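Maintenance and Repair > Two-finger grippers
Thread: Fingertip pad replacement interval and re-zeroing, cell 6

asimoes_cell6
Posted Thursday, 8:10 AM

Good morning. I am responsible for upkeep of cell 6 at the Drirnurstead facility and would like the views of other members before I submit a revised maintenance sheet.

The cell uses a two-finger adaptive gripper with textured pads. The present sheet, inherited from the Caldeira installation, calls for pad replacement every 900 operating hours, with no inspection in between. In October we recorded a series of slipped grasps on smooth objects well before that figure was reached. The pads on both fingers showed polishing toward the outer edge, and the left pad was noticeably more worn than the right.

The procedure now in use is as follows. The arm is moved to the service position and the controller placed in maintenance mode. Power to the gripper is isolated and tagged. The pads are removed, the seats are wiped with a lint-free cloth, and new pads are fitted as a pair. The linkage screws are then checked with the torque driver. Power is restored, the fingers are opened fully, and the zero position is taught again.

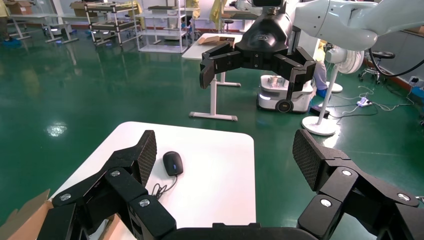 After re-zeroing, we run 40 grasps on a computer mouse with a glossy top and record any slip. The mouse was chosen as the most demanding item in our regular object set. If there is more than one slip, the gripper is returned to the bench.

I would appreciate comments on two points: whether 900 hours is realistic for textured pads, and whether uneven wear of this kind should be treated as a pad matter or an alignment matter.

Arnaldo Simões
Cell maintenance, Drirnurstead

halvard_k
Posted Thursday, 9:02 AM

In our department the uneven wear would be treated as an alignment matter until shown otherwise. Fitting new pads to a finger that closes off-center will give the same result again. Please check the play at the base joint of the left finger before changing the interval.

Regarding the interval itself, we abandoned hours altogether and count closures. A gripper can be powered for a full shift and do very little.

Nastovside_Service
Posted Thursday, 9:47 AM

I support the previous reply with respect to alignment. I do not agree about counting closures. A closure on foam and a closure on a hard plastic shell do not wear the pad equally, and the count gives a false sense of accuracy. At Nastovside we inspect weekly and replace on condition. The inspection requires 12 minutes per gripper, including the written entry.

I would also ask whether thread locker is used on the linkage screws. It is not mentioned in your procedure.

asimoes_cell6
Posted Thursday, 11:20 AM

Thank you both. Thread locker is used only when a screw has been removed. Where a screw is only checked for torque, it is left as it is. I will add a line to that effect.

I measured the left base joint this morning with the gripper isolated. There is slight play, and none that I could detect on the right.

halvard_k
Posted Thursday, 11:34 AM

Then the pads should not be blamed. Replace the bushing, fit a new pair of pads, and start your record from that date. Any slip data gathered before the repair should be kept apart from the new data.

drivunex_user
Posted Thursday, 1:15 PM

May I raise an objection to the acceptance test. A mouse has a trailing cable, and depending on how it lies, the cable can pull on the object during the lift. A slip recorded under those conditions may have nothing to do with the pads. We use the Drivunex test block for this purpose and keep everyday objects for the functional trial afterward.

Nastovside_Service
Posted Thursday, 1:52 PM

The block is repeatable, but it is also easy to hold. We have passed grippers on the block that failed on ordinary items the same afternoon. I would keep the mouse and specify the cable position in the sheet.

drivunex_user
Posted Thursday, 2:06 PM

Specifying the cable position is acceptable in principle. In practice it will not be followed on a night shift. I maintain my recommendation.

asimoes_cell6
Posted Thursday, 3:40 PM

The draft sheet will read as follows, subject to approval by the site engineer:

Weekly: visual inspection of both pads, check of play at both base joints, written entry.
On condition, and in any case at 900 hours: replacement of pads as a pair.
After any replacement: torque check, re-zeroing, grasps on the block, then 40 grasps on the mouse with the cable clear of both fingers.

The bushing has been ordered. I will post the slip record once the repaired finger has completed its first full week.

halvard_k
Posted Thursday, 3:58 PM

Please include the joint play measurement taken after the repair as well as the one from this morning.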